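**Unit 4: Planning an equipment purchase**
Course handout, Odside Automation Certificate
Module tutor: Odette Guillot

The price on a supplier's quotation is the starting point of a budget. Students should set out purchase, consumables and staff time on separate lines, and state which of them recur each year.

For the coursework, assume a textile-handling project that needs hand-held grippers for recording work with clothing. Flirlow quotes 2,340 per unit. Replacement fingers are 111 a pair, and a mounting kit is 349 - ordered once per unit.

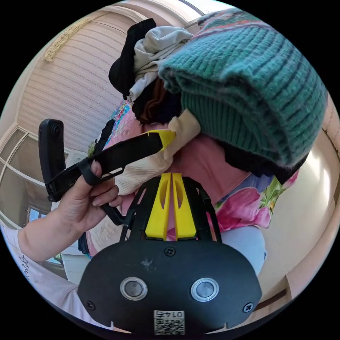
Staff time is the line most often left out. Allow 156 hours for the first term, including training, and cost them at the department's own rate. Fabric work also requires a stock of garments of varied weight and texture, with storage space for them.

Before submitting, check the following:

- delivery charges and tax are shown separately
- spare parts are held by the supplier, with lead times in writing
- the warranty covers use by students

A second quotation, from Boyer or Lalico, must be attached. Plans are due by the end of August.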